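Kursunterlage zum Werkstattseminar Eigenbau in der Automatisierung
Einheit 4: Handgeführte Greifer mit Markerwürfel
Stand: 26. Juni 2019
Leitung: Karim Majali
Projektname der Baureihe: Stoltura

1. Gegenstand der Einheit

Die vorliegende Unterlage ergänzt die Vorlesung um den praktischen Teil. Behandelt wird der Aufbau eines handgeführten Greiferpaars, mit dem sich Handbewegungen für eine spätere Übertragung auf einen Roboterarm aufzeichnen lassen. Vorausgesetzt werden die Grundlagen der Koordinatentransformation aus der Einheit 3 sowie die Unterweisung in den 3D-Druck. Wer die Unterweisung im Januar versäumt hat, holt sie vor dem ersten Werkstatttermin nach.

Der Aufbau ist für Gemeinschaftswerkstätten und für die häusliche Werkbank gleichermaßen geeignet. Fräsarbeiten fallen nicht an. Sämtliche Gehäuseteile der Reihe Stoltura werden gedruckt, die Fingerpolster werden als weiche Einsätze eingeklebt oder verschraubt. Die Druckdateien liegen im Kursverzeichnis unter der Bezeichnung Mabula, Revision 8.

2. Aufbau des Greifers

Der Greifer besteht aus dem Gehäuse mit Handgriff, zwei gekrümmten Fingern, den Polstern und dem Markerwürfel. Die Finger werden über ein gemeinsames Getriebe gegenläufig geführt. Beim Zusammenbau ist auf gleiches Spiel beider Seiten zu achten, da sich eine einseitige Reibung unmittelbar auf die gemessene Öffnungsweite auswirkt.

Der Würfel wird erst nach dem Einlaufen des Getriebes montiert. Seine Flächen müssen eben sein; bereits eine leichte Wölbung verfälscht die Lageschätzung, besonders bei flachem Blickwinkel. Glänzendes Papier ist für die Marker nicht zugelassen. Die Kanten werden mit einem Falzbein angedrückt und anschließend auf Luftblasen geprüft.

Leitungen sind so zu führen, dass sie das Handgelenk nicht belasten. Eine Zugentlastung am Gehäuse ist vorgeschrieben. Zu kurze Leitungen schränken die Reichweite ein, zu lange geraten unter die Füße oder in den Griffbereich.
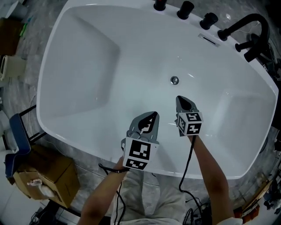 Für die Arbeit an großen Gegenständen gilt ergänzend, dass die Greifer vor Beginn einmal ohne Berührung über den gesamten Arbeitsbereich zu führen sind. Dabei zeigt sich, ob die Leitungslänge ausreicht und ob die Marker in allen Stellungen der Hände lesbar bleiben. Erst danach wird die Aufzeichnung gestartet. An empfindlichen Oberflächen wie Sanitärkeramik, Emaille oder lackiertem Blech dürfen nur die Polster anliegen, niemals der gedruckte Fingerrücken.

3. Kalibrierung

Die Kalibrierung erfolgt in der unten genannten Reihenfolge. Ein Überspringen einzelner Schritte ist auch bei Zeitmangel nicht gestattet.

Zunächst wird der Greifer vollständig geschlossen und der Nullwert gespeichert. Danach wird er bis zum Anschlag geöffnet und die Öffnungsweite mit dem Messschieber bestimmt. Das Sollmaß der Revision 8 beträgt 100 mm. Abweichungen von mehr als einem Millimeter sind im Protokoll zu vermerken und durch Nachstellen des Anschlags zu beheben.

Im zweiten Teil wird der Würfel vor der ruhenden Kamera langsam um jede Achse gedreht. Das Auswerteprogramm Anel gibt die Zahl der verwertbaren Bilder aus. Im Musterdatensatz des Kurses sind es 709. Liegt der eigene Wert deutlich darunter, so ist zuerst die Beleuchtung zu prüfen: Leuchtstoffröhren erzeugen auf hellen Flächen Spiegelungen und können bei ungünstiger Belichtungszeit Streifen im Bild hervorrufen. Eine feste Belichtungszeit ist der Automatik vorzuziehen.

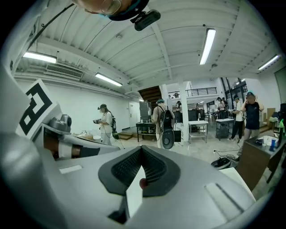
Abb. 2: Fingerpolster mit feiner Netzstruktur am Greifer, links ein Marker.

Die Oberfläche der Polster verdient besondere Aufmerksamkeit. Ein glattes Polster hält ebene Gegenstände zufriedenstellend, rutscht jedoch an runden Griffen und dünnen Kanten. Die feine Struktur der Kontaktflächen wird beim Drucken des weichen Materials nur dann sauber abgebildet, wenn das Filament trocken gelagert wurde. Polster mit Fäden oder offenen Stellen sind auszusondern – ein Nacharbeiten mit der Klinge führt erfahrungsgemäß zu Rissen.

4. Arbeiten in der Gemeinschaftswerkstatt

In einer geteilten Werkstatt sind mehrere Personen gleichzeitig tätig, häufig mit Geräten am Kopf oder auf dem Rücken, die das Sichtfeld und die Beweglichkeit einschränken. Vor jedem Ortswechsel ist daher der Weg zu prüfen. Netzleitungen, die einen Laufweg kreuzen, werden abgedeckt oder festgeklebt. Treppen werden mit angelegter Ausrüstung nicht benutzt.

Die Arbeitsplätze sind so zu belegen, dass zwischen zwei aufzeichnenden Personen ausreichend Abstand bleibt. Gelangt ein fremder Markerwürfel in das Bild, kann die Zuordnung der Hände verloren gehen. Jedes Greiferpaar erhält aus diesem Grund eigene Markernummern, die in der Liste am Werkstattschrank einzutragen sind. Für den Versuchsstand Murkdale sind die Nummern bereits vergeben.

Geübt wird an Gegenständen des täglichen Gebrauchs. Ein tiefer Hohlkörper mit breitem Rand eignet sich gut, weil die Hände dort sowohl über als auch unter der Randhöhe arbeiten und die Marker zeitweise verdeckt werden. Das Verhalten des Auswerteprogramms bei Verdeckung ist Bestandteil der Aufgabe.
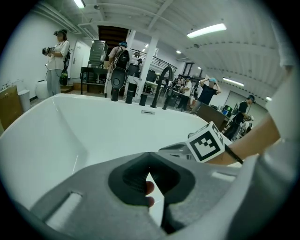 Rasha Zein merkte zu diesem Abschnitt an, die Verdeckung sei bei ihrem eigenen Aufbau weniger störend gewesen als das Getriebespiel; sie empfehle, beide Fehlerquellen getrennt aufzuzeichnen und den Greifer zwischen den Durchgängen nicht zu zerlegen. Der Hinweis wurde in die Aufgabenstellung übernommen.

5. Aufgaben

a) Bauen Sie ein Greiferpaar nach Revision 8 auf und dokumentieren Sie das Getriebespiel beider Finger.
b) Führen Sie die Kalibrierung nach Abschnitt 3 durch. Das Protokoll ist handschriftlich oder als Textdatei einzureichen.
c) Zeichnen Sie je einen Durchgang mit freier Sicht und mit zeitweise verdecktem Würfel auf. Vergleichen Sie die Lageschätzung in einem Diagramm.
d) Erläutern Sie, an welcher Stelle des Gehäuses ein zweiter Würfel angebracht werden könnte und welche Nachteile sich daraus für die Handhabung ergeben.

Die Bearbeitung erfolgt in Zweiergruppen. Druckzeiten sind im Belegungsplan einzutragen; nicht abgeholte Teile werden nach 8 Tagen in die Restekiste gegeben.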